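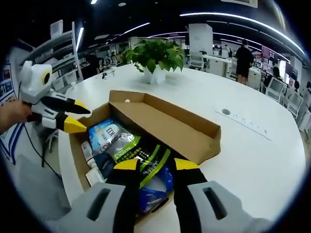
Lurkeo G2 hand gripper - safety notice and replacement fingers

Applies to units with serial number below 2913. On these units the left finger may not open fully after you release the trigger, and a small carton can stay pinched.

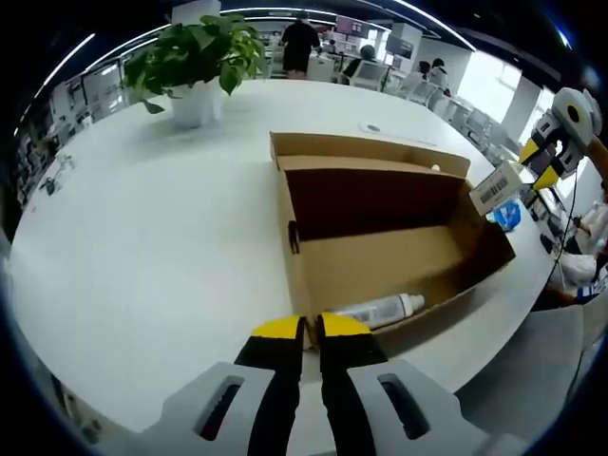 The fault comes from the return spring, which Hartono supplied to us until July. Please stop using the gripper if the gap between the tips looks uneven. Keep your free hand away from the fingers and unplug the cable before you touch them.

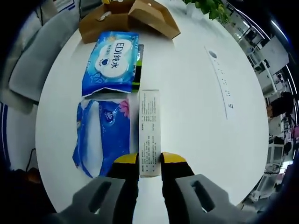 Replacement kit

Contents: 2 fingers, 2 springs, 5 screws
Part number: 700
Price: free for affected units
Contact: Nabila Manurung, Skanel service desk - please write your serial number in the subject line.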